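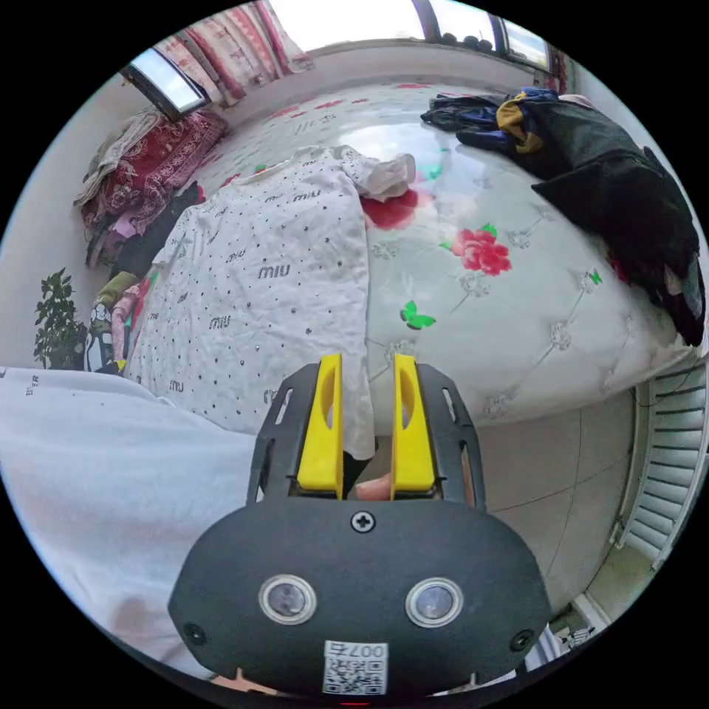 Skevden is looking for testers - privacy browser add-on, paid, August start

Posted by Nabila Kusuma
Section: Jobs and calls » Software » Paid testing

Quick one, we're behind on this so apologies for the rush.

We make Skevden, an add-on that sits in your browser and strips the hidden stuff out of files before you send them. Location tags, author names, edit history, the name of the laptop it was saved on, all that. You drag a file into a chat or a webmail window, Skevden cleans it, the file goes. Or should go. Version 2 is nearly ready and we need people outside the company to use it every day and tell us where it falls over.

What we need

93 testers for a four-week run in August. Most of you will be ordinary users. No coding, no security background. If you send a lot of attachments to family, clients, your kid's school, your landlord, whoever, you're the right sort.

We also want a smaller group who do know their way round a file format. Separate task list, separate pay, see further down.

What you'd do

Install the test build (Firefox or Chromium-based, desktop only, phone version not ready).
Use it for your normal sending. Please don't invent fake files for the sake of it, we've got plenty.
Fill in a short form each evening, five minutes. Skip two evenings a week if you like.
One call with Hugo Pastor at the halfway point, half an hour, camera off is fine.
Tell us straight away if a file arrives broken or won't open at the other end. Don't save that one for the form.

What we collect

Fair question for a privacy tool. The test build logs file type, file size, how long the cleaning took and any error code. It does not log file names, contents, or who you sent it to. Logs stay on your machine until you press Send Report and you can read the whole thing first, it's a plain text file. Abbas Nouri wrote the logging and will answer questions on it, including awkward ones. Logs are deleted once the v2 release is out.

Do not use the test build for anything where a leak would put you or somebody else in danger. It is a test build. It will have bugs. Journalists and caseworkers, we'd love to have you later on but please wait for the release.

Pay

£252 for the full four weeks, bank transfer, paid in two halves. Drop out after week two and you keep the first half, no questions.

File format group: £500, same four weeks. You get the source for the cleaning module and a set of 2,000 sample files, and you try to find anything it leaves behind. Written notes please, rough is fine. Kourosh Ghaffari runs this group. You'll need to have done something like it before, paid or unpaid. Old PDFs and office documents are where we're weakest, so say if thats your thing.

Who can apply

18 or over, living in the UK, with a computer you're allowed to install things on. Work laptops usually no good, ask your IT people first. You don't need to have used version 1. If you did use it and gave up on it, tell us why in the application, we'd really like to know.

Screen reader users very welcome. Last time we only had two and the settings page suffered for it. Wulan Latuheru is redoing that page now and wants people on it from the first day.

Sorry but no staff or contractors of Clikilia or Ranjbar, who both have a stake in us.

How to apply

Use the form linked at the bottom of the Skevden site, under Testing. It asks for:

name and an email you do check
browser and operating system
what kinds of file you send in a normal week
which group you want, ordinary or file format
for the file format group, a few lines on past work, links if you've got them

No CV. No cover letter. Please don't attach anything to the form, it will bounce.

Form closes at 6pm on the last working day before August. We'll reply to everybody, yes or no, but it may take a week as there's only me reading them.

Other bits

Can I do it with a housemate? Yes, apply seperately, one machine each.

Is this the same as the Jandivum trial? No. Jandivum was the password thing, that's finished. Payments for it have all gone out, if yours hasn't arrived email me.

Can I talk about it online? Yes once v2 is out. Until then keep screenshots to yourself please. Security holes go to Kourosh first and he'll agree with you when it can be made public.

Could it lead to a job? Possibly. We're hiring one part-time support person in the autumn and testers will get the advert first. Not promising anything.

Questions to me through the contact page, put TESTING in the subject line or it goes in the general pile.

Nabila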